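Parnstead White-Top Work Table
Sold by Bovon, Drivuvville

It's a table. It's white, it's glossy, and it stays where you put it, which after the last model we consider progress.

The top measures 70 by 43 inches, with the corners rounded off for the benefit of hips. Two people can work on it at once if they like each other. The gloss wipes down with a damp cloth and will show you every smudge you missed. Under a bright ceiling light it will also show you the ceiling light. If that bothers you, order the matte top and wait some 6 weeks.

Notebooks, samples, lunch, other people's notebooks — the surface takes them all and has no opinion. Nawal Naciri in our shop suggests keeping one end clear. She has suggested this since July.

Height: fixed. Please measure your chair first.
Weight: 69 pounds, most of it felt on the stairs
Assembly: one hex key, included. Keep it.
Top: white gloss or white matte. People ask about oak. No.
Delivery: to the door. Past the door is between you and Gemechu Ayele, who drives the van.

The Nasr side rail is sold separately and fits either long edge. Returns are accepted if the legs are still in their wrap. Coffee rings are yours to keep.

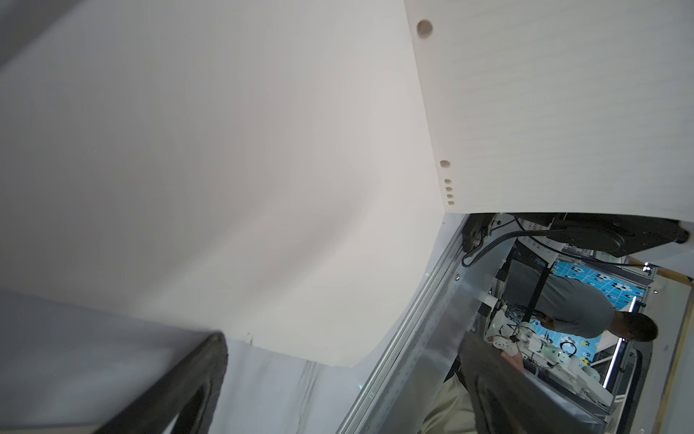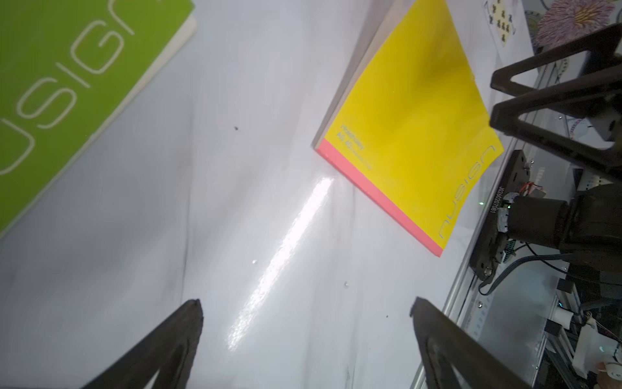
Second picture: white gloss tabletop with two notebooks, lime green and yellow. Notebooks not included.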